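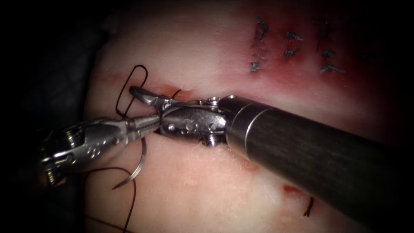
Placing a stitch, seen from the fixed camera.

Home | Bench notes | Arms | Cameras | About

Three views, one suture pad

Print this post | E-mail this post

I spent most of December trying to decide which camera we should record from when we compare needle drivers. Florian Courtois wanted the fixed camera only. Rosine Coste wanted the wrist cameras only. I wanted to stop arguing, so we ran both and I kept notes.

The setup is the same as in my last post. Two arms, the Mestico controller, and a suturing pad that has been stitched on so often that there isn't much clean surface left. The fixed view is good for one thing, and that is thread. You can see where the loop is standing and where the tail has gone, and you can tell before a pull whether it is going to snag. It is poor for the jaws. At the moment of a handover the two tips sit nearly on top of each other, and from the side I often can't say which one has the needle.

I put the controller's motion scaling at the slow setting for all of this. Hervé Vidal thinks that hides problems with the grip. He may be right, and I'll repeat a few runs at the faster setting when the cable on the left arm has been replaced. 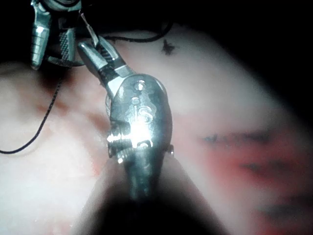 Reading time: 3 minutes

The wrist camera is the other way around. The jaws are sharp and bright, and you can make out the cross-hatching on the gripping faces and the thread between them. Past the tool things go soft quickly and the corners are black. We tried more light and it made the glare on the housing worse, so I turned it back down.

Delay was my main worry. The wrist cameras go through a Voltgate capture box, and Dorian Guérin measured 200 milliseconds from hand to screen on the first day. That was too much for me. I kept overshooting the bite. After he dropped the resolution it was better, and I stopped noticing it after 14 stitches.

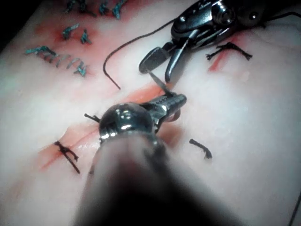 Needle drivers are what I set out to compare, so on to those. The ridged jaws hold a curved needle well if you take it square, and badly if you don't. When the grasper comes in from the upper right and the needle bridges the two tools, a small error in wrist angle lets it roll. The smoother pair from Gastton rolled more often, but was kinder to the thread. With the ridged pair I had fraying on two long tails.

For now we're keeping the ridged pair on the right arm and recording both views. Sandrine Delaunay is sorting out storage, as the files are large. I still have to write up the foot pedal, which sticks.

Comments (4) | Shares (14)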